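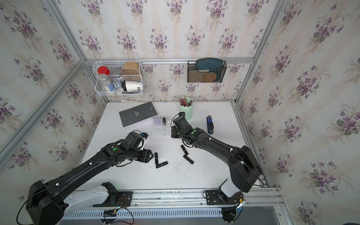
What does the Varnevley Parish Letters dataset contain? The collection holds transcriptions of 2000 letters sent to and from the Varnevley parish office, each with a date field, a place field and a short subject note.

Posted in January by Lefteris Stefanou
Filed under: Datasets, Local History

Transcripts follow the original spelling. Passages that could not be read are marked with empty square brackets. Letters in the Mandus series lack a place field in 17 records.

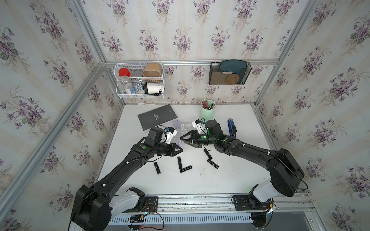 Jenell wrote that the subject notes were too brief for genealogical work and asked that family names be listed separately. Version 3 adds a surname column for this purpose. Variant spellings are kept as written and are not merged.

Records are supplied as plain text and as one comma-separated table with 24 columns.

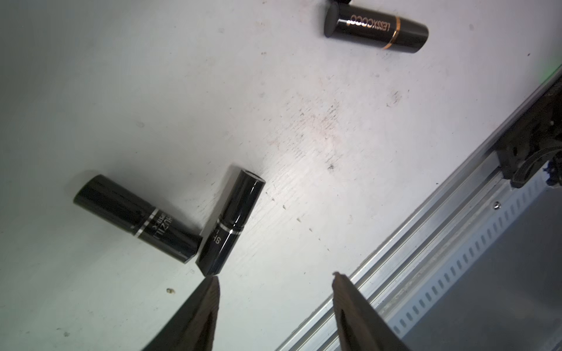 The table uses the same record numbers as the text files. Users should cite the version number and the record number in any published work. Corrections may be sent to the Thongdee reading room.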